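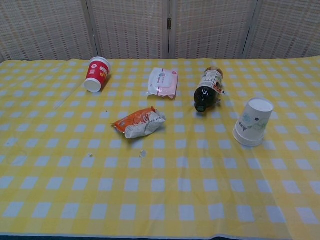

Tincuța Tudose meint, Vinville lohne sich nur mit kleinen Kindern, und wer Achterbahnen wolle, solle gleich weiterfahren. Da muss ich jetzt mal einen Thread dagegenhalten, ich war im Juni nämlich zum ersten Mal richtig lange drin und bin immer noch ganz hin und weg!

Also: Saber. Die Bahn sieht vom Eingang aus fast harmlos aus, und dann kommt dieser Knick direkt nach dem ersten Abwurf. Bin 6 Mal gefahren. Letzte Reihe, immer letzte Reihe!

Anstehen war völlig okay. Morgens 20 Minuten, nach dem Mittagessen etwas mehr, und kurz vor Parkschluss konnten wir einfach sitzen bleiben (der Typ an der Station hat nur gewinkt, ob wir noch mal wollen. Ja!!)

Tresari ist die Bootsfahrt hinten am See. Dunkel, langsam, ein bisschen kitschig und die Musik hatte ich noch drei Tage im Ohr. Ich liebe so was. Man wird links nasser als rechts, falls das jemand wissen muss.

Zum Essen lieber nicht am Haupteingang anstellen, sondern durchlaufen bis zum Dorfplatz. Kartoffelpuffer mit Apfelmus, 7 Euro, große Portion, Schattenplatz unter den Kastanien.

Und ja, die Kinderecke ist wirklich schön, da hat Tincuța recht. Das alte Karussell mit den Schwänen bin ich auch gefahren, zwischen lauter Vierjährigen :)

Abends unbedingt bis zur Lichtershow bleiben! Die läuft am See, wir standen auf der kleinen Brücke und hatten freie Sicht.

@Rimantas Strazds fragt, ob Lirnwood trotzdem besser ist. Andere Baustelle! Da war ich zuletzt, als die Holzachterbahn noch zu war. Steht für dieses Jahr ganz oben auf der Liste, Bericht kommt dann hier.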